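Equipment budgeting for household manipulation

Equipment budgeting for household manipulation is the planning and costing of robot arms, mountings, cameras and everyday objects for work in which a robot handles things found in an ordinary home. It covers the purchase itself, the preparation of the room, running costs and the replacement of parts. The term is used mostly by small laboratories, training centres and college departments that buy one or two arms at a time. Larger sites tend to fold the same costs into a general facilities budget.

Background

Early plans for this kind of work usually listed the arm and its controller and little else. Tables, clamps, cable and furniture were bought later out of consumables. The Oltent planning sheet, drawn up by Mahfuz Kodikara, set these out as separate lines and was taken up by several departments that had overspent in their first year. A revised edition appeared in October and added a section on soft furnishings.

The sheet divides spending into fixed items, room items and handled items. Fixed items are the arm, its base plate, the gripper and the computer. Room items are the stand, lighting, shelving and furniture. Handled items are the objects the arm picks up, moves or puts down.

Fixed items

The arm is normally the largest single cost. Buyers compare reach, payload and the terms of the service agreement, and many ask for a quotation that shows delivery and installation separately. Where a second-hand arm is considered, the Oltent sheet advises getting the service record before a price is agreed.

Grippers are sometimes supplied with the arm and sometimes sold apart. Finger pads wear out sooner than the rest of the hand and are budgeted as a yearly cost. A camera fitted at the wrist needs its own bracket and a long enough cable, both of which are often missed at the quotation stage.

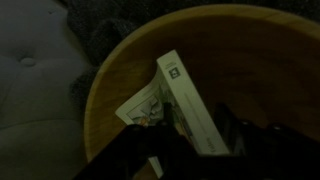
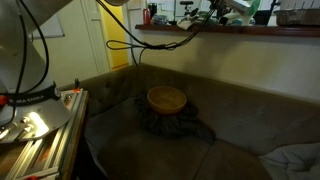
Stands and mountings are priced according to the height of the surface the arm has to work over. Low furniture is a common difficulty, as a bench built for standing use may put the base too high for the arm to reach down comfortably. Framing made of aluminium extrusion is often chosen for the purpose, and a narrow table of it can be set close against a sofa, with the arm bolted to a flat metal plate on top, as with the Franka Emika arm here. The grooved rails let clamps and fittings be moved without drilling. Extrusion is sold by length and the connectors are charged separately, so a quotation for rails alone will fall well short of the finished price.

Cabling is planned at the same time as the stand. The sheet allows for overhead runs, for spare length at each joint and for ties. It also asks the buyer to measure the distance to the nearest socket with the arm in its working position, since extension leads are not permitted at many sites.

Room items

Furniture may be bought new, bought used or borrowed from elsewhere in the building. Used upholstery is cheap but must carry a fire label to be accepted on most college premises. The Evley group, which kept open accounts for its first room, recorded 901 pounds for furniture, shelving and paint together. Of this, 200 pounds went on delivery.

Lighting is a frequent source of dispute in planning. Some groups pay for even, bright light so that the cameras give clear pictures. Others leave a room as it is, on the grounds that homes are often dim, and put the money towards a better camera. The Oltent sheet gives a line for either choice and makes no recommendation.

Handled items

Bowls, cases, cloths, boxes and similar goods cost little individually. They are usually bought from ordinary shops and claimed as petty cash. The Evley accounts list 23 such purchases in the first term. Duplicates are advised for anything that may break or that has to look the same throughout a long run of work.

Storage for handled items is easily left out. A labelled cupboard outside the reach of the arm is the usual arrangement.

Running costs

Yearly costs include the service agreement, finger pads, replacement cable, cleaning and staff time. Staff time is nearly always the largest of these. The Brirnach method, an alternative to the Oltent sheet, starts from hours of operation and works back to the equipment. It suits groups that already know how much work they intend to do, and is less used for a first purchase.

Criticism

Samarakoon, a supplier of used laboratory equipment, has argued that the Oltent sheet sets too short a working life for stands and furniture and so makes new rooms look dearer than they are. Kodikara replied that the figures could be changed by the user. The working life given for stands was left unaltered in the revised edition.

See also

Laboratory procurement
Robot end effector
Total cost of ownership

This page was last edited on 24/05/2025.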